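Pauline Bainbridge
2021-11-21

1/ A thread on bench rules for two-arm manipulation cells. We rewrote ours in April after a year of people doing things three different ways. The full text is dull, so I'll go through the parts that changed how we work.
14 replies 40 shares

2/ Scope first. These rules cover fixed-base arms mounted on a table, two per table, working on retail-type goods: boxes, pouches, small tools. They don't cover mobile bases. Ekrem Kılıçarslan keeps a separate document for those and it is much longer.

3/ They also don't replace your risk assessment. ISO 10218 and ISO/TS 15066 are where you start if the arms share space with people. What follows is the layer below that: how to keep a bench in a state where the assessment is still true next month.
3 replies

4/ Rule 1. The table belongs to the task. Anything on the tabletop is either an object named in the task sheet or part of the installation. Mugs, hex keys, phones and the lid of whatever you just opened go somewhere else before the arms are enabled.

5/ We used to allow "temporary items" in the back corners. We struck that line. An object in a corner is still inside the reach of at least one arm, and the planner has no model of it.
2 replies 9 shares

6/ Rule 2. The task sheet lists every object by name, with its starting zone and its facing. "Boxes on stand" fails review. "Four boxes, two tiers, printed fronts toward the near edge" passes.

7/ Facing matters more than people expect. A box turned away from the near edge gives the vision side a plain panel where it expected a printed front. The run will still be logged as valid unless someone wrote down which way the box should face.

8/ Rule 3. Zones are marked on the drawing and never on the table. We tried tape at the Zaswood site. Tape peels, it catches on grippers, and the model learns the tape. Ozan Saraç spent a week proving that last point and I would like his week to count for something.
11 replies 50 shares

9/ Put the zones on a printed overlay drawing at 1:1, lay it down, place the objects, remove the overlay. It takes a minute once you've done it a few times.

10/ Rule 4. Transparent fixtures need their own line on the sheet. Acrylic stands are common in retail setups and depth cameras read them badly. Put the stand's outer dimensions into the collision model as a solid block, then cut out the pick openings by hand.

11/ Yes, by hand. Sibel Yazıcı wrote a script that did it from the depth image and it gave us a stand with no upper tier. The script is retired.
6 replies 12 shares

12/ Rule 5. Clearance. No starting zone may be closer than 50 mm to another starting zone unless contact between the objects is part of the task. Boxes side by side on a shelf count as contact, so the sheet has to say so.

13/ For anything with a handle, the clearance is measured from the handle's swept area when it rotates about its heaviest point. A scanner lying flat will spin if you nudge the end of the grip. Measure for that.

14/ Rule 6. Start pose. Both grippers begin above the tabletop, apart from each other, with a minimum of 200 mm between either gripper and the tallest object, measured in a straight line. Our old figure was 163 mm, which came from a drawing and had no reasoning behind it that I could find.
8 replies

15/ If the layout can't give you 200 mm, change the layout. Don't edit the number on the sheet. We found two sheets at Bistadthorpe where somebody had done exactly this, and both benches had bent finger pads.

16/ Rule 7. Base indicators are read before every enable and spoken aloud if two people are present. Left state, right state, then enable. What each color means has to be printed on the bench card, taken from the manual for that arm. Never from memory, and never from the other vendor's arm.

17/ Keep the buttons on both bases reachable from the operator's position with nothing placed in front of them. A laptop in front of a base is the most common finding in our walkthroughs.
5 replies 17 shares

18/ Rule 8. Cables. This one got the most argument, so it gets the most posts.

19/ Cables may cross the tabletop only in the strip between the two bases and the near third of the table. They may not enter any zone on the drawing. They may not pass under an object, even a light one.

20/ Aslı Duman wanted all cables off the table, full stop, and she is right in principle. Our tables have no pass-through holes and drilling them voids the flatness certificate. So we restrict where the cables go and inspect them.

21/ Inspection means you move each arm by hand through its full working range, powered as the manual allows, and watch the slack. If the bundle lifts off the table at any point, it's too short. If it slides into a zone, it's too long.
4 replies

22/ Equipment beyond the far edge is treated as an obstacle even when it sits below table height. Add a vertical wall to the collision model at that edge. Power strips get moved, stands get swapped, and you won't update the model each time. The wall covers you.

23/ A bench with one of the retail layouts on it, for reference while reading the rules on zones, fixtures and cables:
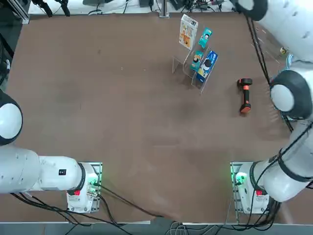 Two-arm bench, retail layout: four boxes on a clear tiered stand, handheld scanner to the right of it.
22 replies 40 shares

24/ Points to take from that layout. The stand is the Rule 4 case: clear shelves, two tiers, different box sizes on each. The scanner lies with its handle toward the near edge, so that is how the sheet should record it. "Scanner, right" would be too vague to reproduce.

25/ The cables in the lower-center part of the table are the Rule 8 case. Draw the strip on your own overlay and check where yours fall when the arms are extended, as well as at rest.

26/ Rule 9. Reset. After each run the objects go back to the sheet, not to where the last person left them. Small errors add up: a few millimeters per reset, always in the direction the operator reaches from.

27/ We check drift every 40 runs with the overlay. If any object is outside its outline, the runs since the last check are tagged. Tagged runs stay in the set, with the tag, and the person training on them decides.
7 replies

28/ Deleting drifted runs was the old rule. It made people reluctant to check. Tagging fixed that in our group. I can't promise it does in yours.

29/ Rule 10. Surface condition. Scuffs and faded patches are fine. Record them with one overhead photo when the bench is commissioned and another whenever the surface is cleaned, refinished or replaced. A change of tabletop is a change of background and belongs in the log.

30/ Rule 11. Packaging changes get a new object ID. A box with updated graphics is a different object, even with the same product and the same size. Tokgöz supplies our test goods and now warns us before a print change, which helps.
3 replies 6 shares

31/ Look-alikes need a note too. Where two boxes share a design, the sheet must tell them apart by tier and side. "Teal box" is ambiguous when there are two.

32/ Things we left out on purpose: lighting (its own document, still a draft), gripper pad wear (maintenance schedule), and naming of log files, on which no two people here agree.

33/ The checklist version fits on one side of a page and hangs at each bench in the Drendorero lab. Anything longer stopped being read. I timed a new starter with it and she was through the list before the controllers had finished booting.
9 replies 21 shares

34/ Question I expect: why so much detail for four boxes and a scanner? When a run fails, you want to know if the policy failed or the bench did. With loose sheets we couldn't tell, and a good part of last winter went into retraining against setups that had moved.

35/ If your group has a workable rule for transparent fixtures that doesn't involve cutting openings by hand, please reply with it. Ours is slow and I would drop it tomorrow.
31 replies 18 shares

36/ Correction to 12/: the 50 mm is measured between zone outlines on the drawing, edge to edge. Ekrem pointed out that I'd left that open. Center to center would be useless for anything wider than a pen.
1 reply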